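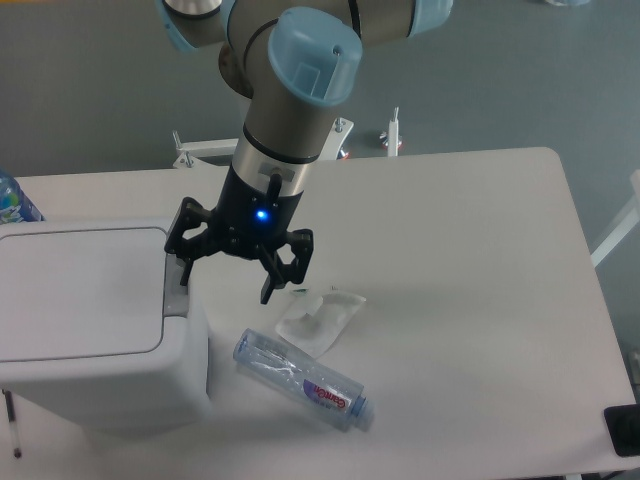

How to Fix a Wobbly Table (Without Folding Up a Napkin)

I've put up with a lot of wobbly tables. For years my fix was the same as everybody's - a folded coaster under whichever leg looked guilty, and then a new coaster a week later when the first one got squashed or kicked across the room. Last July I finally got fed up and sorted out every table in the house over a weekend. It's an easy job and you probably own most of the tools already.

What you'll need

A screwdriver and an Allen key set
A small wrench
A level (the one on your phone is fine to start with)
Wood glue, if your table has wooden joints
Stick-on felt pads or screw-in leveling feet
A pencil and some masking tape

Step 1: Check the floor first

I skipped this the first time and felt pretty silly. Turn the table a quarter turn and try rocking it again. If the wobble goes away, or jumps to a different leg, your floor is the problem. If the same leg lifts no matter where you put the table, it's the table. My kitchen floor dips near the back door, so any table I put there will rock, and no amount of tightening would have changed that.

Step 2: Find the short leg

Press down on one corner, then the one diagonally across from it. The table will tip back and forth between two legs, and the ones that stay put are fine. Slide a piece of paper under the two tippy legs while the table's at rest. Whichever one lets the paper through is the one you want. Put a bit of masking tape on it, because once the table is upside down you will lose track. I always do!

Step 3: Tighten everything

Clear the table off, lay down a blanket, and flip it over. Get a second person if it's heavy. Now go around every bolt and screw you can find. Don't crank the first one all the way down and move on. Snug each one up a little, go around again, and only then tighten them properly. If you do one leg at a time it can pull the whole frame crooked, and then you've got a brand new wobble.

My desk is a Trevia, and two of the bolts had backed out so far I could turn them with my fingers. Five minutes with the Allen key and it was solid again. If a screw just spins and never grabs, the hole is stripped. Take the screw out, pack the hole with a couple of toothpicks dipped in wood glue, snap them off level, let it dry overnight, and put the screw back in.

Step 4: Glue loose joints

Older wooden tables often don't have bolts at all. Wiggle each leg and watch where it meets the frame. If you see a gap opening and closing, pull the joint apart gently, scrape off the old glue, add fresh glue and clamp it. Leave it for a full day. I used a ratchet strap from the garage in place of clamps and it did the job nicely.

Step 5: Make up the difference

Still rocking? Then the leg really is a bit short. For a tiny gap, stick on a felt pad and try it. For anything bigger, go with leveling feet. I got a pack of Judel ones with a threaded stem, and you just drill a hole in the bottom of each leg, tap in the insert and screw the foot in. Put them on all four legs even if only one is short, or it'll look odd and you'll have nothing to adjust later.

Please don't saw the other legs down to match. I did that to a plant stand once and it's now a very low plant stand.

Step 6: Test it again

Flip it back, put it where it's going to live, and lean on every corner. Then check the top with the level in both directions and turn the feet until you're happy. I go back over the bolts again after a month or so, and again whenever I move the table to another room.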